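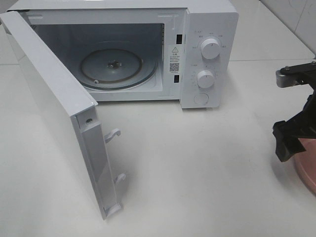
Kitchen bench at the Drukari site, Clivemstead.

Drukari is looking for an Equipment Planning Coordinator to look after the purchasing side of our appliance-handling work. The job is part-time to start, based in Clivemstead, with occasional trips to our storage unit in Mornberg. You will report to the lab manager.

The main task is next year's equipment plan. We have 2 benches running and want 5. Each new bench needs an arm, a gripper, a mount, cabling, a countertop and a set of household appliances. You will collect quotes, compare lead times and put together a budget that the engineers and the finance office can both read.
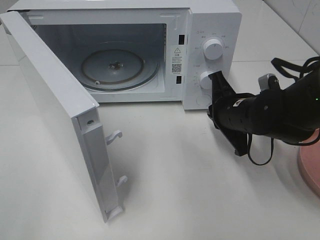
Spare parts have their own line in the budget. Gripper fingers, cables and fasteners are bought in small lots at the moment, and we pay too much shipping. Part of the job is working out what to keep on the shelf and what to order as needed. The parts budget is around $3,000 a quarter and you will manage it yourself.

You should have:
3 years or more in purchasing, lab operations or facilities
Good spreadsheet skills
Experience reading quotes and spec sheets
A driver's license

Experience with service contracts is useful. We currently have one with Woldemariam and it comes up for renewal in March.
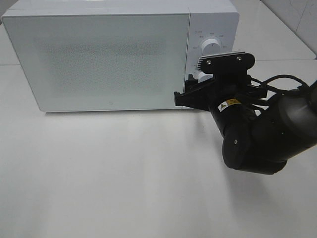 Do I need an engineering background?
An engineer will sign off on anything technical. You need to be comfortable asking suppliers about payload, reach, power and warranty, and writing down what they tell you.

Who decides what gets bought?
You recommend, the lab manager approves.
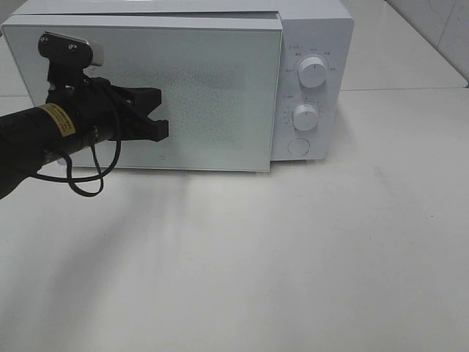 Appliances are the cheapest part of a bench and take the most looking around. We need models that will still be on sale when we add benches, so that replacements match. Controls matter too. A microwave with two knobs and a round push button is a different purchase from one with a touch panel, and the plan has to list them separately.

To apply, send a resume and a short note on a purchase you planned from start to finish to the Drukari office in Clivemstead. Applications close 7/9/26.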